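共享工坊双臂装置上电前检查表(附批注)

地点:Ploncombe 共享工坊,环氧地坪区
装置名称:Sosley(自装双臂,带灵巧手)
检查人:Tien-fu Chiu
复核:Anneliese Brandes
日期:2021年5月18日
适用范围:每次更换末端件、改动走线或移动工作台之后。仅换程序不改硬件的,只做第三、四部分。

结果栏写法:合格 / 不合格 / 待复查。不合格项未关闭前,控制柜主开关挂牌,不得上电。批注写在该项下方,署名。

一、场地与工作台

1.1 工作台四脚着地,无晃动。
结果:合格。

1.2 台面清洁,无螺钉、扎带头、金属屑。
结果:合格。
批注(Chiu):上次装配留下的扎带头在台脚附近还有,已扫。以后剪扎带的人自己收。

1.3 地面干燥,无油污。
结果:合格。
批注(Brandes):这种地坪沾了水不容易看出来,反光太重。请蹲下从侧面看,或者用干布擦一遍,不要站着扫一眼就签字。

1.4 带脚轮的推车全部刹住,并处于双臂最大伸展范围之外。
结果:待复查。
批注(Chiu):范围线还没贴。目前靠卷尺量,取手指尖到最远点再加余量。胶带已向 Rititwood 订购。
批注(Brandes):脚轮刹车逐个踩,不要只踩靠近自己的一侧。

1.5 急停按钮在操作员伸手可及处,按下后双臂断使能。
结果:合格。左右臂分别试过,复位后须手动重新使能,不会自行恢复。

二、机械与走线

2.1 腕部法兰螺钉按规定力矩拧紧,划线标记未错位。
结果:合格。
批注(Kettunen):右腕有一颗螺钉的划线模糊,已擦掉重划。力矩扳手用完请调回最低刻度再放回抽屉。

2.2 手指各关节断电状态下可用手推动,无卡滞、无异响。
结果:左手合格,右手待复查。
批注(Kettunen):右手拇指回程末段略紧,不影响本次测试。下次拆开看一下垫片。

2.3 臂外走线留有弯曲余量,腕部转到两端极限时不拉紧、不夹入关节。
结果:不合格,已整改,复查合格。
批注(Chiu):初检时右腕转到负向极限,线缆贴上了外壳棱边。现已放长并重新固定,来回转动 38 次后检查外皮,无压痕。
批注(Visser):固定点之间的线环不要再留大了。线环一大,伸进箱子时容易挂到箱盖。

2.4 线缆标签齐全、可读,与接线表一致。
结果:合格。
批注(Visser):接线表打印件是旧版,已换。旧版请直接销毁,不要夹在后面。

2.5 接插件到位,锁扣闭合。
结果:合格。

三、测试物品

本轮测试任务为从敞口纸箱中取出带线物品。软线是这台装置目前最大的风险来源:它会缠指、会进关节缝,也会把别的东西一起带出来。以下各项每轮开始前都要重看。

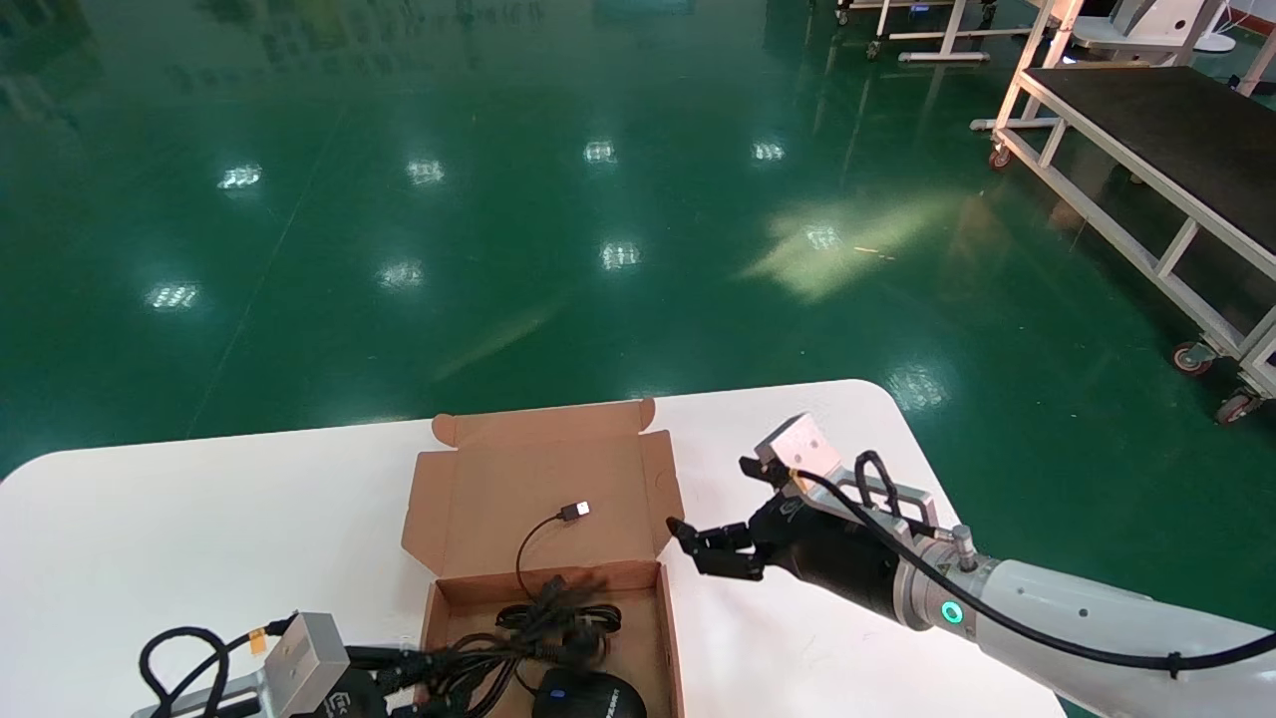 图1 右手与纸箱、箱内线缆的相对位置。

3.1 纸箱敞口,箱盖及侧翼折开,不会在手臂进入时回弹。
结果:合格。
批注(Teixeira):箱盖折痕用久了会变软,往回倒。发现立不住就换箱子,不要用胶带粘在台面上。粘住以后一旦挂线,受力的就是手指。

3.2 箱内线缆及外设全部与电源、主机断开。
结果:合格。
批注(Chiu):USB 插头的金属端不得接触控制板或任何裸露端子。鼠标按同一条处理。

3.3 箱内无刀片、玻璃、电池及其他尖锐或可燃物。
结果:合格。

3.4 线缆无破皮、无露铜。
结果:合格。
批注(Teixeira):缠在一起的线要先摊开查完再放回去。只看最上面一层不算检查。

3.5 纸箱未固定,可被手臂带动;带动后不会掉落到人员一侧。
结果:合格。
批注(Brandes):箱子应当能滑。以前有人提议用夹具压住,否决理由见 3.1 批注。

四、上电与低速试运行

4.1 操作员一名,观察员一名,其余人员退到推车外侧。
结果:合格。操作员 Kettunen,观察员 Visser。

4.2 长发束起,摘除挂绳、手链、松散袖口。
结果:合格。

4.3 上电后确认腕部指示灯颜色与说明卡一致,且两臂控制器均无报警。
结果:合格。
批注(Kettunen):指示灯只作参考,是否使能以控制界面为准。人手进入范围前必须断使能,不论灯是什么颜色。

4.4 速度上限设为最大值的 9%,空载走完全程路径。
结果:合格。

4.5 带物品走 3 轮,期间观察员不离开急停位置。
结果:合格。
批注(Visser):第二轮线缆绕上右手食指,按流程急停,断使能后人工解开。没有损伤。请把“先断使能再伸手”印大一号贴在台边。

4.6 电机温升:停机后立即用测温枪测腕部外壳,记录入表。
结果:待复查。
批注(Chiu):测温枪电池没电,本次缺数据。下次试运行前补。

五、寿命件

5.1 手指肌腱绳累计动作次数未超过更换门限。
结果:合格。
批注(Kettunen):门限暂定 3,000 次,是我们自己定的保守值,拆检两副以后再调整。计数从换绳当天清零,写在 Samir 登记簿里,不要只存在程序日志中。

5.2 备用熔断器、扎带、肌腱绳有存货。
结果:不合格。熔断器只剩已用过的一盒空壳,请补。

六、遗留项

1.4 范围线:Chiu,胶带到货当天贴。
2.2 右手拇指回程偏紧:Kettunen。
4.6 腕部温升数据:Chiu。
5.2 熔断器:Teixeira,补货前停用备用回路。

复核意见(Brandes):除遗留项外同意继续低速测试。提速须另填一份,本表不作依据。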